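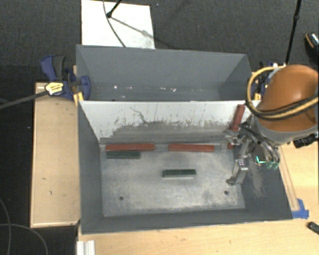 Prepared by Irina Coman | Nirnov groundwater survey | 17th June

Field sampling is complete at 61 of the planned wells. Lab results are in for all but 9 of these. Nitrate readings in the Radu valley remain higher than those on the plateau, and we will resample there in October. Two pumps failed and were replaced from the equipment budget. Spending is roughly in line with the plan. The draft well map goes to Grestolier for review next.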